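Film and Belief, week 9 handout
Harpreet Ouellet

Read this before the screening. Bring it with you, along with the two-page excerpt from the reader. The topic this week is the long take: how directors use it, what it asks of an audience, and why it gets talked about so often in connection with religious subjects.
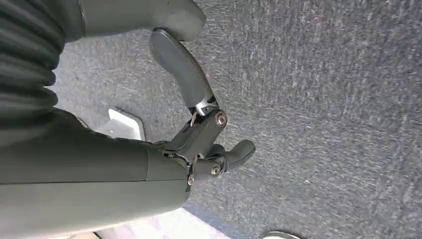
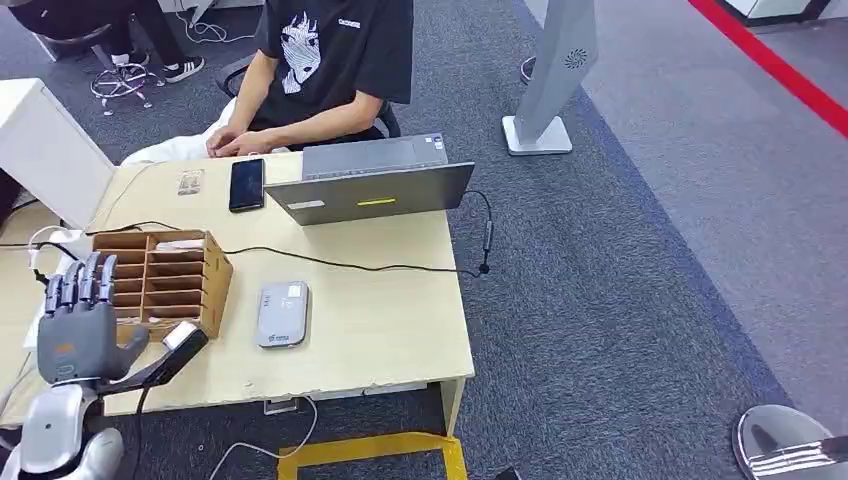
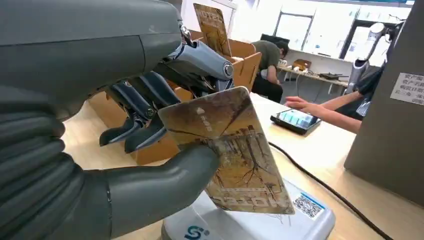
*Fig. 1. Robotic hand, three views. In the last it is holding a card.*

## 1. Terms

**Shot.** A continuous run of footage between two cuts.

**Long take.** A shot that lasts well past the point where most editors would cut. There is no fixed number of seconds. A take that feels long in an action film may feel short in a slow drama, so always say what you are comparing it with.

**Long shot.** A different thing. This describes the distance between the camera and the subject. Students mix these two up in every set of papers. A long take can be a close-up, and a long shot can be over in a second.

**Dead time.** Time on screen in which the story does not move forward. A character has left the room and we are still looking at the door.

**Average shot length (ASL).** Running time divided by number of shots. Useful for comparing films, but it hides a lot. A film with one very long take and many short ones can have the same ASL as a film where every shot is medium length.

## 2. Two kinds of long take

For this course we will use a simple split.

*The moving take.* The camera travels, often through several rooms or across a crowd, and the action is arranged around it. The audience tends to notice the skill involved. Much of the planning is in the blocking, meaning where the actors stand and when they move.

*The held take.* The camera stays put or nearly so. Little happens. The audience tends to notice time passing, and then starts to notice other things: the sound of the room, the light on a wall, an actor's breathing.

Most writing on spiritual or contemplative film deals with the held take. Please don't assume the moving take has no place in it. Tarkovsky moves the camera a great deal, and slowly. The candle scene near the end of *Nostalghia* is a moving take in which a man crosses a drained pool, and the camera follows him sideways the whole way.

## 3. What the held take does

Bazin argued that the long take respects the real duration of events and leaves the viewer some freedom about where to look. Cutting makes those choices for us. This is the argument you read in March, and you should be able to state it in your own words by now.

There are objections. One is that the framing has already made most of the choices. A viewer looking at a locked-off shot of a kitchen cannot look at the hallway. Another is that duration can be a form of pressure. When a director holds on a suffering face for a very long time, the viewer may feel pushed toward one response.

A third objection is about boredom. Some critics treat boredom as a failure. Others treat it as a stage the viewer passes through on the way to a closer kind of attention. You can take either side in your response, but use evidence from a scene and describe it accurately.

## 4. Screening

We will watch *Friesen* (63 minutes), a drama about a pastor who stays on in a farm town after his church has closed. The dialogue is sparse and there is almost no music. The print has English subtitles for the Low German sections.

Things to watch for:

- The opening shot. Note when you first wanted it to cut.
- The two meals. One is filmed in a single take and the other is broken up. Ask which character's point of view we are closer to in each.
- Off-screen sound, mainly the grain dryer and the road.
- The last scene in the church. The camera moves here for the first time. Write down what starts the movement.
- Where the pastor looks when he prays. It changes.

Phones away, please. The room is small and the light carries.

## 5. Comparison clips

After the break we will look at two short clips from *Tudider* and one from *Prutent*. The first *Tudider* clip is a moving take through a wedding. The second is a held take of the same yard the next morning. Same location, same lens as far as I can tell, very different effect. The *Prutent* clip is a confession scene built from ordinary shot and reverse shot, and it is there as a contrast. It is a good scene. Fast cutting and serious subject matter get along fine, and I don't want anyone leaving the course thinking otherwise.

If we run short on time I will drop the *Prutent* clip and post it to Clustus, in the same folder as the readings.

## 6. Questions for discussion

1. Does the opening shot of *Friesen* show us anything at the end that we could not have seen at the start?
2. Bazin links the long take to realism. Is *Friesen* a realistic film? What would you point to?
3. Where does the film refuse to show a reaction? What do you supply in its place?
4. Suppose the last scene had been cut in the style of the *Prutent* clip. What would be lost, and would anything be gained?

## 7. Written response

Two pages, double-spaced, on one take from *Friesen* or either *Tudider* clip. Due Jul 11, 2025, uploaded to Clustus before class.

Start with a plain description of the take: where the camera is, what moves, what is heard, how it ends. Half a page is enough. Then make one claim about what its length does and argue for it. Plot summary does not count toward the two pages.

Avoid "meditative," "haunting," and "poetic" unless you explain exactly what you mean by them. If you use a quotation from the reader, give the page number. Outside sources are allowed but not expected.

Late papers lose a grade step per day. If you missed the screening, the film is on reserve at the library desk and can be watched in the building.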